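Visits > Home and Workshop > Jillodero open house, Dadlow

November

The train from Ekerlow to Dadlow takes 148 minutes, which gave me plenty of time to think about my own sink. I had left it full. I was going to see whether a machine could do anything about one like it, and it seemed only fair to leave the evidence in place.

Jillodero has been promising "the end of the evening chores" for a while now. Its open house was in an ordinary home, with shoes off at the door and tea in the kitchen. I had been to the Michalík fair in the spring, where a robot on a carpeted stage folded the same T-shirt all afternoon under theater lights, and I wanted to see the business done in a room with furniture in it.

This room had furniture in it. It had a TV on the wall, a display cabinet, a red plastic stool, and a children's play tent with polka dots that I would have liked to own at the age of six. I was told the household had been asked to leave things as they were, and I believe it. My own house has that look, minus the tent.

The work went on at a table. The job for the morning session was dishes: take a towel, get it onto a plate, wipe the plate, put the plate down somewhere it will stay. My grandmother could do this while conducting an argument. Jillodero's people do it with a black gripper in each hand, two jaws apiece, squeezing and releasing as they go, and the recordings are meant to teach a pair of arms to do it later on without anybody attached. The arms were back at the workshop, so what I was looking at was school.

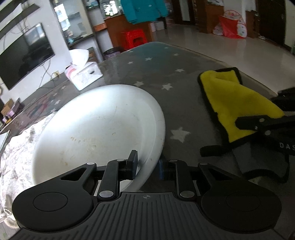
Plate on its edge, towel waiting its turn. Stars courtesy of the tablecloth.

I had expected the wiping to be the hard part. Wiping was quite restful to watch. The trouble was all in getting started. A plate lying flat gives two jaws nothing to hold, so it has to be tipped up first, and a plate tipped up would like to roll. One hand goes to the rim, and then the other has to find the towel, and a towel has no handle and no front. It can be picked up by any part of itself, and nearly all of those parts are wrong.

The demonstrator (patient, in wool socks) let me try. The grippers are heavier than they look and the jaws have about as much sympathy as a pair of salad tongs. I got the plate up. I went for the towel and picked up the tablecloth. On my second go I got hold of a corner and felt a pride that I haven't felt about a towel before. Then I noticed the plate had lain down again behind my back.

A sheet taped up in the hallway listed the job in 68 small steps, from "approach towel" to "release towel, hands clear." I read the whole thing over my tea. Step 31 was "regrasp if needed." I would have written that one in after all the others.

The same sheet gave the tally so far for this one chore: 1014 recordings. I asked whether that was a lot. The answer was that it was a lot for a person and not many for a robot, and could I please move my cup.

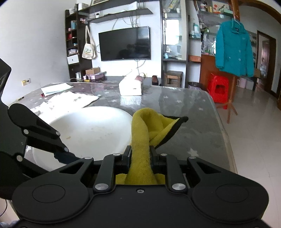 Words: the visits page, with dishpan hands

After lunch the towel got the attention. It's yellow microfiber with a black edge, the sort sold for cars, and I gather it was picked after several others had been tried. The edging helps, apparently, in telling where the towel stops. I watched it lifted over the white basin, bunched up between the fingers like a cat being carried by somebody who has never carried a cat. A human hand would have smoothed it out on the way without asking permission. With the grippers, smoothing is its own project.

I should report the specks. Some were visible in the basin, small brown ones, and I kept wanting to lean over and get them with a thumbnail. I mentioned this. I was told, kindly, that clean is a separate question. For now they are recording the motion of wiping, and whether anything comes off comes later. I have lived with people who took the same view.

Can machines do the chores yet, then? On what I saw in Dadlow, a person can do a chore slowly while pretending to have a machine's hands, and there is good reason to think a machine may one day do it slowly too. The workshop video shown at the end had the arms moving a towel across a plate at a speed I would call considered. It ran in one take, which is more than I can say for the T-shirt in the spring, and when the towel slipped they left that in. I liked them for it.

What I'd ask for next year is a pan with egg on it. I put this on the comment card.

If you go: the house is a short walk uphill from Dadlow station, and groups are kept to 8, so write ahead. Wear decent socks. The tea is good and the biscuits are the ones with jam. You may be asked to have a go with the grippers, and you should say yes, and you should start with the towel.

I got home after dark. The sink was as I'd left it.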